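# Cat-Proofing Walk-Through, Goicoechea House

Filled in January 1, 2026, by me, with a cup of tea and two very nosy supervisors (Pladico and Rendulis, brother and sister, both tabbies).
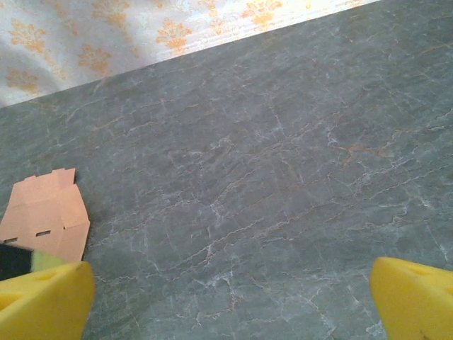

*Gray veined surface, with the orange flower-print fabric at the upper left.*

I do this walk-through twice a year, once in October and once after the holidays when the decorations come down. The list started life as a handout from Doina Nikolaidis, who runs the foster group over in Hernham, and I've scribbled all over it since. Marks are **OK**, **Fix**, or **Watch**.

## Kitchen

- [x] **Stove knob covers on – OK.** The back left one is stiff. I can live with that.
- [x] **Trash can lid latches – OK.** New can! The old one lasted until Rendulis figured out the pedal.
- [ ] **Under-sink cupboard latched – Fix.** The magnet has slipped and the door opens if you lean on it, and Pladico leans on everything. Dishwasher tablets moved to the high shelf for now.
- [x] **No onions, garlic, grapes or raisins left out – OK.** I found half a fruitcake under a dish towel, full of raisins, so that went home with my brother-in-law.
- [x] **String and twist ties put away – OK.** Roast string goes straight into the latched trash, never the open recycling.

## Living room

- [ ] **Bookcase fixed to wall – Fix.** One strap is good and the other has pulled its screw. Roland Parsons next door has offered to come over with his drill and find an actual stud this time. Both cats go up there to watch the street, so this is my top job.
- [x] **Blind cords wrapped on cleats – OK.**
- [ ] **Plants checked – Watch.** The spider plant is chewed to bits but it's safe for them. Sheila Hollis gave me a lovely bouquet with lilies in it, and I had to hand it right back to her on the porch (she was very nice about it). Any lily at all, even the pollen, is an emergency for a cat. I've written NO LILIES inside the front door where I keep the spare keys.
- [x] **Tinsel and ribbon gone – OK.** Moved the couch to be sure. Found one curl of gold ribbon, plus 14 of those foam balls, which explains where they all went.
- [x] **Cat tree steady – OK.** Tightened the bottom bolt a quarter turn. The top perch is getting bald on one side.

## Laundry and bathroom

- [x] **Washer and dryer doors shut, drums checked – OK.** Doors stay closed even when the machines are empty. I look and then I put my hand in, every single time.
- [ ] **Medicine cabinet – Watch.** Closes fine. My own bad habit is leaving pills on the sink, so this one's about me!
- [x] **Toilet lid down – OK.**

## Windows and doors

- [ ] **Upstairs screens – Fix.** The landing screen has a loose corner you could get a paw through. Aurelio Campos quoted me $118 to replace it with the heavy pet mesh, or $156 if he does the bathroom one on the same visit. Going with both. Landing window stays shut until he's been.
- [x] **Front door gap – OK.** Draft strip is holding up.
- [x] **Garage floor checked for antifreeze – OK.** Dry. I still don't let them in there.

## Paperwork and emergency stuff

- [x] **Carriers out and clean – OK.** I leave them open in the hall with a blanket in each. Pladico naps in his, so the fight on vet day is down to just the one cat.
- [ ] **Microchip details – Fix.** Rendulis's still shows my old phone number. Need to log in and change it.
- [x] **Emergency vet number on fridge – OK.** It's about 30 minutes away at night, so I've added the directions too.
- [x] **Spare key and feeding notes with neighbor – OK.** Derek Lightfoot across the road has both, plus a warning that Rendulis will tell him she hasn't been fed.

## To do, in order

1. Bookcase strap (me and Roland)
2. Both screens (Aurelio)
3. Under-sink magnet – the hardware store has the stick-on kind
4. Chip phone number
5. Send Doina a clean copy of this, with the ribbon line added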